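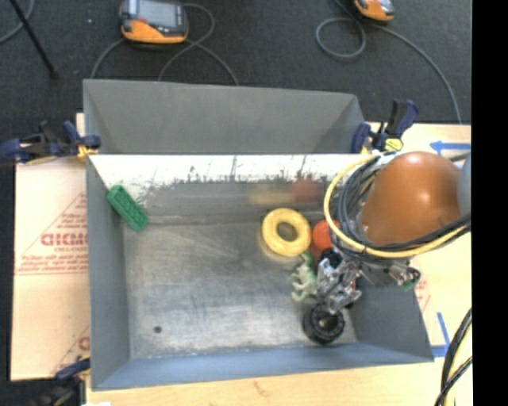 Home News Features Tests Back issues Subscribe

Bin picking on a bench: two grippers, one metal bin

Picking mixed objects out of a bin is an old problem and a dull one to watch. It is also where most small grippers get found out. We set up a bench test to compare two of them, the Sastomard two-finger unit and the lighter Zikstead, on the same arm with the same controller. Only the gripper and its mounting plate were changed between runs.

The bin is grey metal, clamped at its edges so that a badly judged approach does not shift it. Bare metal is a hard choice for the vision side. The floor is scuffed and throws back pale streaks, and brightly coloured objects near the back wall leave a blurred reflection above themselves. The Peng camera software read these as objects in early runs, and we had to mask the back wall before any figures were worth keeping.

The objects were toys, picked for shape. A ball rolls when one finger touches first. A thick ring can be taken across its full width or by one side through the hole. A studded brick is easy in open space and awkward when it lies diagonally against the junction of two walls. The toy figure, with its uneven limbs, has no obvious pair of parallel faces. The black wheel has a ridged outer edge, and the result depends on where the fingers land.

Each gripper made 500 attempts, divided into runs of 100. Objects were tipped in afresh at the start of each run and again whenever the bin was cleared. A pick counted if the object left the bin and stayed held for 8 seconds.

The Sastomard closes harder and was the better of the two on the ring and the wheel. Its weak point is width. Close to a wall the outer finger needs more room than the planner expects, and most of its failed picks on the brick were approaches abandoned before contact. The Zikstead is slimmer and reached the corners without trouble, but it dropped the figure often, usually during the first part of the lift.

Cabling deserves a note. Hose and cables run outside the arm cover in a loop, and the loop moves with the wrist. On steep approaches it can hang over part of the bin and hide objects from the fixed camera. Tying it closer reduced the problem but limited wrist rotation. We settled on a looser loop and took a fresh view before each descent.

Changing grippers took 12 minutes, including calibration through the Iswood controller. Its menus are slow, and the payload setting has to be entered again after every change.

For mixed objects in an open bin we would fit the Sastomard. Where parts collect along the walls, the Zikstead is easier to live with, provided the lift speed is reduced from its default.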